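Game Announcements and Launch Windows
Handout for week 4, Introduction to Game Production
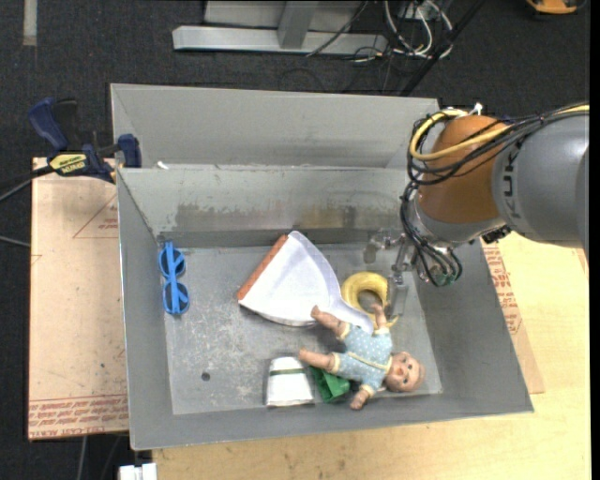 A student in last term's section objected that none of this matters, because players forget a missed date the moment the game is good. Fair enough, and we'll come back to it. Somebody still has to pay rent in between.

Case A: Brikska

Co-op puzzle game for 2 players, made by Kosement, a studio of 17. Announced with a trailer and no date at all. The trailer ended on the words "coming when ready," which the marketing lead considered honest and the publisher considered a cry for help. Wishlists on the first day: 1339. Write that number down, it comes back in the exercise.

Case B: Paracha

Racing game, same studio, announced for December. It did come out in December. It wasn't the December people had in mind.

Terms you need

Launch window: a stretch of time vague enough to be true. "Spring" is a window. "Soon" is a mood.
Vertical slice: one short part of the game, finished to final quality, so that everyone can see how long the rest will take and then ignore it.
Platform exclusive: a game sold on one system only, until the contract runs out.
Going gold: the build is final. The patch for it is usually already being written.

Reading the trailer

Look for the small print before you look at the dragons. "In-engine" means it was made with the game's tools. It does not mean anyone can play it. If the player's health bar never moves, ask why.

Exercise (due Friday, before class)

Read the Fasten press kit in the course folder. Write an announcement for it in 4 sentences, with no date, that doesn't sound like you're hiding one. Then say how many first-day wishlists you'd expect compared with Brikska, and on what grounds. "Vibes" lost points last term and will again.

Bring a printed copy. The projector is still thinking about it.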